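Tremon two-finger gripper kit, anyone running one on PC teardown?

Forum: Automation and Small Robotics > Kits and Suppliers

drivebay_dan
Looking at the Tremon kit for our e-waste shop. We pull hard drives out of old desktop towers before the cases go to the shredder, and it's dull work that I can't keep staff on. The kit is the gripper, wrist camera, mounting plate and the teaching software. Quoted price was 470 a month on a lease, plus freight. The sales page shows it picking up coffee mugs, which is no use to me. Has anybody had it inside an actual computer case?

plavley_rob
We've had one at Plavley since February, doing much the same job. Short answer is it's decent on caddies and poor on anything with a screw.

The linkages are solid and it's all ordinary hex socket bolts, so you can service it with keys you already own. The software is the weak part. You teach a pull by hand, it replays it, and you fix up what it got wrong. Took me 16 tries to get one model of tower to the point where I'd leave it alone. The next model took 3, so you do get better at it.

Wrist camera views from our bench:
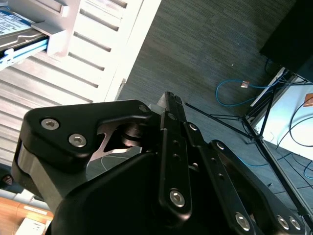
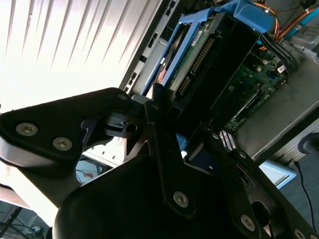
The plastic caddies are the best case because there's something to grab. Bare drives screwed into a steel cage we still do by hand. Clearance is the other thing to watch. The finger tips are narrow but the housing behind them isn't, and in a small form factor case you'll run out of room before you reach the bay. Measure your smallest case before you sign anything.

kelpie77
470 a month is steep. We bought the Shin gripper outright and it paid for itself. Less travel on the fingers, but the replacement pads are cheap and you don't need a subscription to save your programs.

plavley_rob
Does the Shin come with a camera now? It didn't when I priced it.

kelpie77
No, you add your own. I used a cheap board camera and a printed bracket. A weekend of mucking around, mostly with the cable.

plavley_rob
Fair enough, but that's my point. I don't have a weekend and neither does Dan by the sound of it. The Tremon camera was calibrated out of the box and I haven't touched it.

Han-gyeol Choo
I do installs for a reseller that carries both, so weigh that as you like. I'd disagree with Rob on the software. Most of those early tries come from teaching with the case sitting in a different spot each time. Bolt a fence to the bench, push the case hard into the corner, and you should need far fewer. The manual mentions this on one line near the back.

I agree with him on screws. Tremon will sell you a driver attachment and I wouldn't buy it in its current form. It cams out on anything with a worn head, and old office towers are full of those.

drivebay_dan
Thanks, that's useful. How does it go with the cables? Half of ours come in with the SATA and power leads still plugged into the drive.

plavley_rob
Badly. We unplug first, by hand. The gripper will pull on a connector all day but it has no idea which bit is the latch. So one person opens the case and unplugs, then the robot pulls the caddy and drops it in the tub. It saves us time on a full pallet. On a handful of machines you'd be quicker doing the lot yourself.

kelpie77
So you're paying 470 a month to remove the easiest step.

plavley_rob
The easiest and the most repeated. My bloke's wrists are better for it. I take the point on cost though, and if your volume is low I'd give it a miss.

grendel_fan
Has anyone tried the Grendel arm under the Tremon gripper? Our supplier says the mounting pattern matches.

Han-gyeol Choo
The pattern matches but the cable exit is on the wrong side, so it rubs at full rotation. Get the right-angle connector and leave some slack at the wrist.

drivebay_dan
I've asked Tremon for a 2 week trial with our own towers on the bench. They want freight both ways, which I can live with. I'll build the fence first and post our numbers in this thread.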